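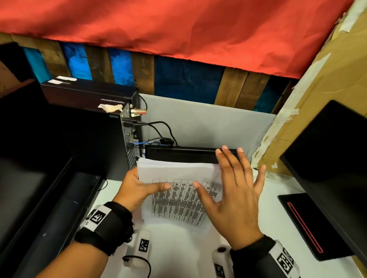
Haslam Wrist Marker Kit
Equipment for student manipulation projects

Product group: Teaching and competition equipment
Supplied by: Wunanham
Page last revised: Monday, August 4, 2025

Overview

The Haslam kit is a wearable tracking set for student teams that record hand tasks and use the recordings to program or train a robot arm. The wearer puts on two wristbands carrying printed square markers and works at an ordinary desk within view of a head-mounted camera. Software finds the markers in each image and reports the position and orientation of each wrist. Marked objects on the desk are tracked the same way.

The kit was developed for the Tamness student challenge, in which teams record a desk task by hand and then have an arm repeat it. It is also used in semester courses and after-school clubs. No soldering is required. Teams need basic Python and a computer that can run the Adora tracking software.

What is in the kit

Wristbands, black, left and right
Marker patches for the wristbands, black on white
Cylindrical object markers, white, small
Printed calibration board
Head strap with camera mount
USB camera cable
Adora software license, one classroom
Printed quick-start sheet

The camera is not included. Any USB camera with fixed focus and a global shutter can be used. Rolling shutter cameras work for slow tasks but give poor results when the head turns quickly. Autofocus must be turned off before calibration and left off.

Wristbands

The bands are one size and close with hook-and-loop. Wear them over a long, close-fitting sleeve if possible, as bare skin lets the band rotate during a session. The patch belongs on the upper side of the wrist, where the camera has a clear view of it. Left and right patches have different marker codes and must not be swapped. If they are swapped, the software will report the hands on the wrong sides and the recording will have to be relabeled.

The patches are matte. Do not laminate them or cover them with clear tape — glare from overhead lights is the most common cause of lost tracking.

Object markers

The cylinders can stand on the desk as fixed reference points or be attached to an object with the adhesive pads. Use at least 2 when the task involves flat items such as paper, folders or cloth, which bend and cannot be tracked by a single patch. Keep them out of the path of the forearms. A cylinder that gets knocked over is still tracked, but any reference position taken from it is no longer valid.

Suggested tasks

Teams usually begin with a block or a cup. The second half of the course guide moves on to paper handling: gripping a stack of printed sheets, setting it upright, pushing it into a narrow gap between pieces of equipment. Paper is hard for a two-finger gripper, and teams should expect to spend more time on the grasp than on the arm motion. A stack also fans out at the edges when pressed from one side only. The guide recommends one hand to pinch and one flat hand to support, and a matching fixture on the robot side if only one arm is available.

A cleared desk is fine for the first recordings. Later recordings should be made on desks with cables, screens and other equipment left in place. Policies trained only on a bare surface tend to fail in the final round.

Specifications

Marker type: square fiducial, printed
Recording format: video plus one pose file per session
Maximum session length: 2000 seconds
Patch weight: negligible
Kit weight: 143 g per pair of bands, patches fitted
Operating systems: Windows, Linux
Arm support: any arm with a Python interface; sample code for two arms supplied

Sessions longer than the limit are split into separate files without dropping frames. Disk use depends on the camera. At default settings a class should plan on an external drive.

Known limitations

Tracking stops when a patch is fully hidden, for example under a desk edge or behind a monitor. The software fills short gaps and flags long ones in the pose file. Finger positions are not measured. Teams that need them must label the video by hand or add a separate hand tracker.

Markers less than a patch width apart may be read as one. This mostly affects tasks in which the wrists cross.

Ordering and loans

Schools may buy the kit or borrow it for one term. Loan kits for the fall term go out after the May registration list has been filled, and late requests are handled in order of arrival. Replacement patches can be printed from the files supplied with Adora — print at 100 percent scale on matte paper and check the width with a ruler before use.

Questions about classroom licenses, loans and the challenge rules go to Jamie Sowerby, education equipment, Wunanham.

Related items

Haslam calibration board, large
Haslam spare band, left or right
Adora license, additional classroom
Tamness course guide, printed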